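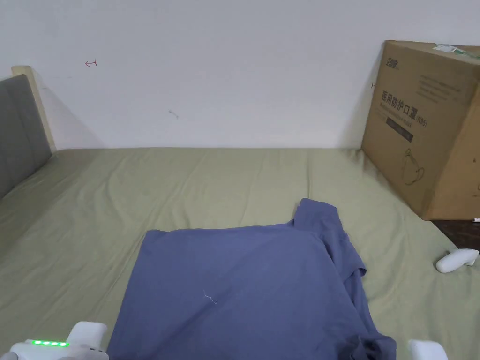
How early should you start packing for a move?

Four weeks is enough for a one-bedroom apartment if you pack a little most evenings. For a house with a garage or a full basement, allow eight.

The steps below follow the order we used to move from Cludport to Dusthorpe, a drive of 194 miles. The same order works for a move across town, but you can leave the last two steps until the final few days.

Step 1. Get the price in writing

Ask each mover for a written estimate and check what it covers. Ours came from Renitz and was $3,399, with a $200 deposit taken off the final bill. It included the truck, two movers, fuel and blankets for the furniture. It did not include boxes, tape or the fee for a second flight of stairs. Ask about stairs before you sign.

If the price goes by weight, find out what happens when the load is heavier than the estimate. Our load was estimated at roughly 2,000 pounds. Books and kitchen things add up fastest, so the weeks before the move are a good time to get rid of some.

Step 2. Pack what you don't use

Start with out-of-season clothes, holiday things, spare bedding and books. Use small boxes for anything heavy and large boxes for anything light. Write the room and the main contents on two sides of each box, never only on the top, which will be covered once the boxes are stacked.

Step 3. Sort clothes before you fold them

Go through one drawer at a time and make three piles: keep, give away, throw out. Put the give-away pile straight into a bag and take it to the car the same day. Fold the keep pile flat and pack it in small suitcases or medium boxes. Clothes on hangers can go into a tall wardrobe box, or into a large trash bag pulled up from the bottom with the hooks sticking out of the top.

Step 4. Measure the big furniture

Measure the bed, the sofa and the tallest dresser, then measure the doors and the hallway at the new place. Include the headboard if it doesn't come off. Write down the turn at the top of the stairs too - most large pieces get stuck there. 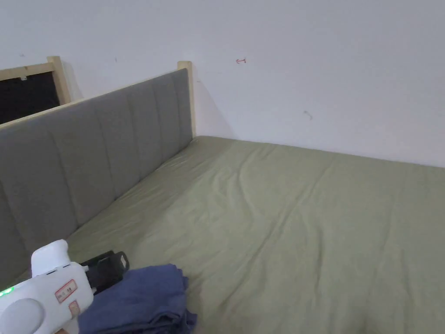
If a piece is too wide by an inch or two, look for legs, feet or drawers that come off first. Taking a door off its hinges will also gain you a little room. Put screws and bolts in a sandwich bag, label it, and tape it to the inside of a drawer or to the slats.

Step 5. Change your address

File the change with the post office two weeks ahead. Then do the bank, insurance, employer and anything that bills you by mail. Set the power at the new place to start the day before you arrive and leave it on at the old place until the day after you go.

Step 6. Pack a first-night box

Put in sheets, towels, soap, toilet paper, phone chargers, a lamp, a knife for opening boxes and a change of clothes. Carry it in your own car.

If you are moving in June, book the truck as soon as you have a date. We called Renitz and Gilmartin in the same week, and Gilmartin was already full through the end of the month.

Last updated May 31, 2026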